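# Wall Lettering and Drinks Shelf: Questions and Answers

Last updated 2025-08-05

These are the questions that come to the Fatlow office most often about the drinks area. If yours isn't covered, write to Zoila Llanos at the front desk.

### Who can take drinks from the shelf?

Anyone who works in the building, and anyone visiting them. You don't need a badge. Pay at the desk or put it on your unit's tab.

### What does a bottle cost?

Everything on the wire shelf is 2 dollars, whatever the label. Larger orders for meetings are priced separately - ask Orlando Arango, who handles the Demport account.

### When is it restocked?

Demport delivers on Tuesday mornings. In August the shelf tends to run low before the weekend, and we don't get a second delivery. If a drink you like is gone, it will normally be back the following week.

### Can I put my own bottles there?

No. Use the refrigerator in the kitchen and write your name on the cap. Unlabeled bottles left on the shelf get sold with the rest.

### Why are the bottles kept on wire and not in a cabinet?

The old cabinet had a solid base, and a leaking bottle could sit there for days before anyone noticed. Wire shelves are easier to wipe down and easier to check. Each shelf is rated for 90 pounds, so please don't stack full cases on top of the rows.

### Who painted the big letters on the wall?

A sign painter from Zapata did them over one weekend, by hand, in black. The smaller Chinese characters near the shelving were added on the same visit. The wall had two fresh coats of white first.
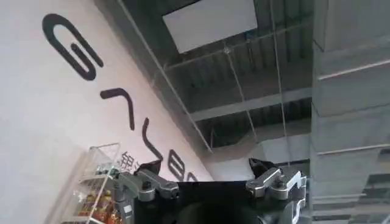
The paint is a flat finish and it marks easily. Please don't lean bags, carts or bicycles against it, and don't tape anything over the letters. Tape pulled a patch off the white last year and the repair took three coats to blend in.

### How do I clean a mark off the wall?

Use a soft damp cloth and plain water. No spray cleaner, and none of the melamine sponges from the kitchen - they leave a shiny spot. If the mark is on the black paint, leave it and tell the front desk.

### Will the ceiling be closed in?

There are no plans to do it. The metal decking and beams stay exposed, as they were when we took the lease. A dropped ceiling was quoted in our first year and we decided against it.

### Can I hang something from the ceiling?

Not without written approval. Nothing may be tied to the lines that run across it. Send Orlando the size and weight of what you want to hang and allow 17 days for an answer from the landlord.

### Can I book the area for an event?

Yes, on weekday evenings, through the Satirari booking page. The fee is 600 dollars for outside groups and there is no charge for tenants. The shelf stays where it is during events, and any bottles used are added to your bill.

### Where do empty bottles go?

In the blue bin by the loading door. Rinse them first and leave the caps off.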